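How to set up an offline franchise season with friends

Most sports games let you run a franchise online, but servers get shut off and people drop out. An offline season on one console is easier to keep going. These steps were written for Bridis, a hockey game, and the menus in other sports games are close enough that you can follow along.

1. Start the save
From the main menu, choose Franchise, then New, then Local. Give the save a name everyone will recognize. Pick the teams before you touch any settings, as changing teams later wipes the schedule.

2. Set the length
A full season is too long for most groups. We play 28 games per team with six-minute periods, and that gets us through a season in a couple of months.

3. Turn off auto trades
Go to League Rules and switch CPU Trades to Off. If you leave it on, the computer will move your players while you are simulating days.

4. Match the sliders
Set the difficulty for the whole league, not for each user. Start with the default sliders and play two games each. If scores run high, raise Goalie Reaction one notch and try again.

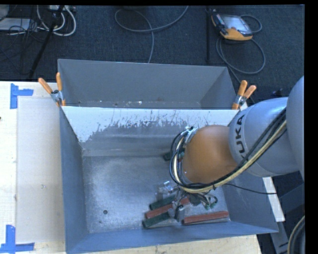

Zusville, 2025-11-15

The latest patch moved a few things. Roster Lock is now under League Rules instead of Save Options, and the draft timer can be turned off. Saves made before the patch still load, but the game asks you to confirm the rules again. Check CPU Trades when it does. Mine had gone back to On.

5. Run the draft
Fantasy Draft takes an evening with four people. Snake order is the fairest. Let the CPU teams pick instantly, or you will sit through a lot of menus.

6. Back up the save
Copy the file to a USB drive after every game night. The game keeps only one autosave, and it is overwritten each time you advance a day. Mandla Kekana lost a playoff round this way in April, and we had to replay it from the semifinals.

If someone can't make it
Simulate their game with Coach Mode on. They can set lines ahead of time and the game will use them. If a player quits for good, go to Manage Users and hand the team to the CPU. The roster and stats stay as they were.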